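[shared-spaces] Re: Locker bank, who wipes what?
Posted to the Geronura building list, 5th September

Hi all,

Sorry for the slow answer, I had half of this typed up in July and then the laptop ate it. Quoting the original question so we're all on the same page:

> Hello list, new tenant on the second floor here. We've been given a
> few lockers in the ground floor bank and I noticed the doors are
> pretty grubby around the handles. Is there a cleaning rota, or do
> people just do their own? Also is there anything I should NOT use
> on them? I had a bottle of bathroom spray in my hand and then
> thought I'd better ask. And are the keys supposed to live in the
> doors like that?

Good questions, and thank you for putting the bathroom spray down! That stuff is how we got the cloudy patch on one of the end doors, back when Bultar had the second floor. It never came out.

So, no, there isn't a rota. The contract cleaners (Maihi) do the floors and the restrooms and they will not touch the lockers, it's not in their agreement and I've asked more than once. What happens in practice is that whoever gets annoyed first grabs a cloth. I got annoyed first for most of last year, so I have opinions.

What works for me is a soft cloth, warm water and one small squirt of dish soap. Wring the cloth out hard. The doors are painted metal and a well wrung cloth lifts nearly everything, fingerprints especially. Start at the top row and work down so the drips (there will be some) land on doors you haven't done yet. I fold the cloth into a pad and flip it over when one side gets gray – much quicker than running back to the sink every two minutes.

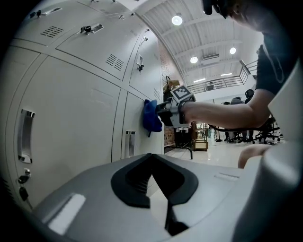

Blue cloth on the locker doors, keys still in the locks.

Go easy around the locks. You don't want soapy water getting down in the keyhole, so I wipe around the barrel with a corner of the cloth and leave it at that. One lock seized up on us a while back and the locksmith charged us a call-out just to tell us it was gunk. The recessed handles are the worst spot by a mile, everybody's fingers go in there and the crud builds up along the bottom lip. Poke the cloth in with one finger and drag it sideways.

The vents are a pain too. If you scrub straight across the slots you push all the fluff inside onto somebody's gym shoes. I run a dry paintbrush along them first, the cheap kind, and then give them one pass with the damp cloth. The whole bank takes me 15 minutes if I don't stop to chat, and 24 if I do the vents properly (yes, I timed it, I was trying to win an argument).

About the keys. A key left hanging in the door is supposed to mean the locker is free for anyone to use. If the locker is yours, please take your key with you, and write down the number stamped on it! We still have key 2926 sitting in the mail room with no idea which door it fits. Grastari, who sold us the bank, will cut a new one from the number, but they take forever and you do have to have the number.

Now the floor, which you didn't ask about but I'm going to mention anyway. Those big pale tiles are shiny and they show every single thing, and the strip right in front of the lockers gets the worst of it with everyone standing there changing shoes.
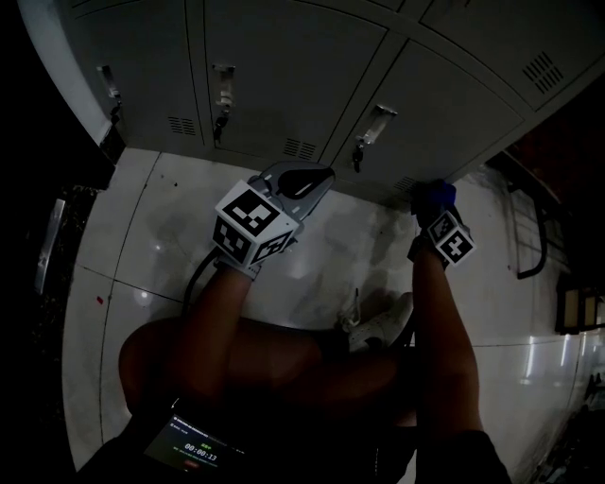
What I'd like us to agree on

Floor scuffs: Maihi mop in the evening but they don't rub at marks. If you see a black one that's clearly from your shoe, a dry cloth and some elbow grease usually gets it. Please don't use the same cloth on the doors afterward.

Sprays: nothing with bleach, nothing gritty, no bathroom spray. Plain soap is fine. If something really won't shift, post here before you go at it with anything stronger.

Cloths: I'd love a few dedicated ones on the hook by the mop sink. I'm happy to buy the first pack and take them home to wash until somebody else wants a turn.

Bottom row: wipe it too, please. I know it means getting down on the floor, my knees have been around since well before 2000 and they know it too.

If anyone hates any of this, write back on the list and not to me privately, I lose things. And welcome to the building! The good vending machine is the one upstairs.

--
You are receiving this because you are subscribed to shared-spaces.
To leave the list, reply with "unsubscribe" in the subject line.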